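3.2 Storage containers and the tidying of soft toys

Most published work on household tidying deals with kitchens and wardrobes. Toys are treated in passing, if at all, although in the Sillgate diaries they were the things most often reported as out of place. We therefore gave them a task of their own. A participant sits at a long table with an open fabric bin and a soft toy within reach, and the toy is to end up in the bin. Lids were left out of this part of the study and are taken up in section 3.4.

Fabric bins were chosen after a short pilot in which rigid plastic boxes were also tried. The two kinds ask for different handling. A plastic box keeps its shape and can be pushed against, while the rim of a fabric bin may give when a hand leans on it, and people tend to correct for this with the other hand. The diaries also suggested that fabric bins are the kind families keep in the living room, where toys are put away in the evening, often by an adult who is sitting down. 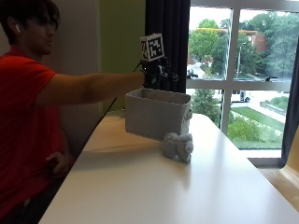
Cecilia Sarpong objected at the planning stage that a single toy beside a bin is too easy, and that real tidying starts with a heap on the floor and a child who wants half of it back. We accept the point about the heap. Floor tidying was recorded separately under the Natico protocol, and the seated task is meant only to cover the last stage, when an item is already close to its container.

The starting position of the toy was left loose on purpose. It could lie on its side or on its back, on the participant's side of the bin or the far side. In coding we noted the position of the toy at the start, the point at which the hand first came over the rim, and whether the bin shifted on the table. Each recording was coded by 2 people working apart, and disagreements were settled by Tobias Kowalczyk. In all, some 3,000 placements were coded across the seated and floor tasks.

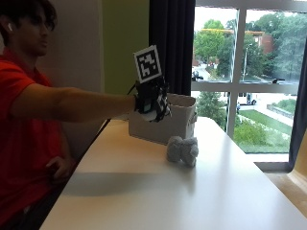
Figure 2. Seated task: fabric bin on the table, with the soft toy lying in front of it.

Soft toys raise a difficulty for coding that hard toys do not. A block is either in the box or out of it. A plush animal can hang over the rim with its legs outside, and the diaries show that households differ on whether this counts as put away. We followed the stricter reading and recorded a placement as complete only when no part of the toy was above the rim. Placements that failed this test were kept in the data under a separate code and are discussed in section 4.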